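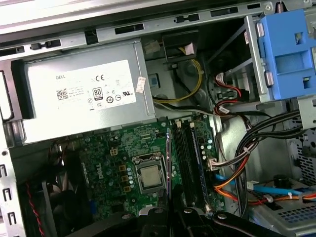

What does Flallholm make?
Software that lets a robot arm take electronics apart. Perception, planning, the control layer, and the tools to see what went wrong afterwards.

About us

Flallholm is a software company. Six of us, one long bench, too many monitors. Started by Danica Hubáček, who wrote motion planners for other people's arms for years and got sick of rewriting the same recovery code every time a screw didn't come out.

We don't build arms. We write what runs on them. Three products so far:

Treltport - the planner. Takes a goal (get at that memory module) and works out approach, order and grip. Replans when a cable is in the way, which is most of the time.

Kwok - perception. Labels connectors, clips, screws and fans from a wrist camera. Trained on up to 700 machines, plenty of them old office desktops. Colour helps a lot with cables, less with everything else. Shiny sheet metal is still hard and we say so to customers upfront.

Drarkmont - logging and replay. Every joint, every image, every planner decision on one timeline you can scrub. Started as an internal tool, now the thing people ask for first.

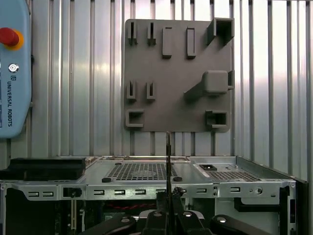
Arm-side view: gripper and tool at the open chassis, holder plate behind.

How we work

Small releases, often. Everything goes through replay before it goes near hardware, then slow speed, then normal. Somebody stays within reach of the stop button. If a behaviour only works on one case model it doesn't ship, it goes in the labs folder with a note.

Customers are mostly recyclers and repair centres, a couple of university labs. We'll do a trial on your own machines, send us three units and a list of what you want out of them. Reports come back in plain english with the logs attached.

Hiring

One controls role open, starting May. C++ and some patience for cables. Write to Danica directley, no cover letter needed.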